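Student: Thaddeus Oyelaran
Course: Health Informatics Project, final report
Date: Sunday, October 18, 2026

# Moving Specimen Rejection Records from a Paper Log to a Shared Database

## 1. Background

The Benico outpatient lab receives specimens from its own draw room and from several clinics. When a specimen can't be tested, the receiving bench rejects it and asks for a new one. Until this project, each rejection was written by hand in a bound log. The log had columns for date, accession number, test, reason and initials. The reason column was free text.

The lab manager wanted to know which rejection reasons were most common and which clinics they came from. The log could not answer that without someone reading every line. My project was to enter the old log into a database, agree on a fixed list of reasons, and set up an entry form the bench could use from then on.

## 2. Source data

I was given copies of log pages with patient names removed. They held 741 entries. Of these, 256 had no clinic listed. The accession number carries a clinic prefix, so the clinic could be filled in for all of these except the ones where the prefix was also unreadable. Those were coded as "unknown" and kept.

The free text was the larger problem. "Hemolyzed," "hemo," "H" and "red serum" all meant the same thing. "QNS" and "short draw" were used by different people for a low-volume tube, but one tech used "short draw" only for citrate tubes. I kept that as a separate code because the fill line matters for coagulation tests.

I did the coding by hand, at a desk, in sessions of two hours at most. Each code was written on the page copy in pen first and typed in afterward. This was slower than typing directly but left something to check against.
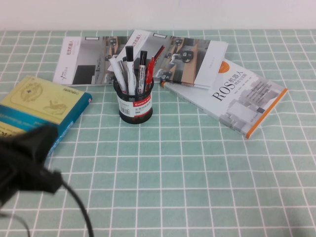
*Figure 1. Books and pen holder on the gridded tablecloth.*

## 3. Database design

The database was built in Vultik, which the college provides. There are four tables:

| Table | Contents |
|---|---|
| rejection | one row per rejected specimen |
| reason | code, short name, description |
| clinic | prefix, name, phone |
| test | order code, tube type, minimum volume |

In the first version, the reason was stored as a field in the rejection table. This failed as soon as I reached a tube that was both hemolyzed and unlabeled. I added a linking table so that one specimen can have more than one reason, which makes five tables in the final version.

The accession number is stored as text. In my first import it was stored as a number and the leading zeros were lost. I deleted that import and started over.

## 4. Entry form

The form has six fields. Date and time fill in by themselves. The clinic fills in from the accession prefix but can be changed. Reason is a pick list with an "other" choice that opens a comment box.

The bench staff asked for two changes after trying it. They wanted the cursor to start in the accession field so the barcode scanner would work without a click, and they wanted "unlabeled" at the top of the list. Both were done. A request for a button that prints a recollection notice was not done, as the printer is managed by the hospital.

## 5. Checking

I re-read 379 of the entries against the page copies after all typing was finished. Most errors were in the reason code, usually the code next to the right one in the list. There were also some dates typed with the wrong year, all of them from pages written in March. I corrected every error I found and then sorted the full table by date to look for more.
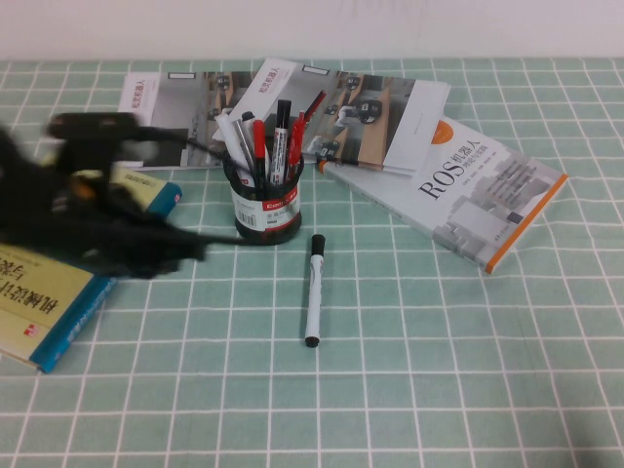

*Figure 2. Mesh pen holder with Comix label.*

## 6. Results

Hemolysis was the most common reason, followed by low volume. Unlabeled specimens came third. The Ruggiero clinic had the most rejections, but it also sends the most specimens. I did not have total specimen counts by clinic, so I could not work out a rate, and the report given to the lab manager says this on the first page.

## 7. Limitations

- The log only shows rejections that were written down. Two techs told me that on busy mornings some were phoned in and never logged.
- One person did all the coding. A second coder would have shown how often my reading of the free text was open to question.
- The form does not connect to the lab information system, so the accession number is the only link between the two.

## 8. Remaining work

The reason list needs a review after the bench has used it for a full term. The "other" comments should be read at that time and any that repeat should get a code. A copy of the table layout and the code list is in Appendix A.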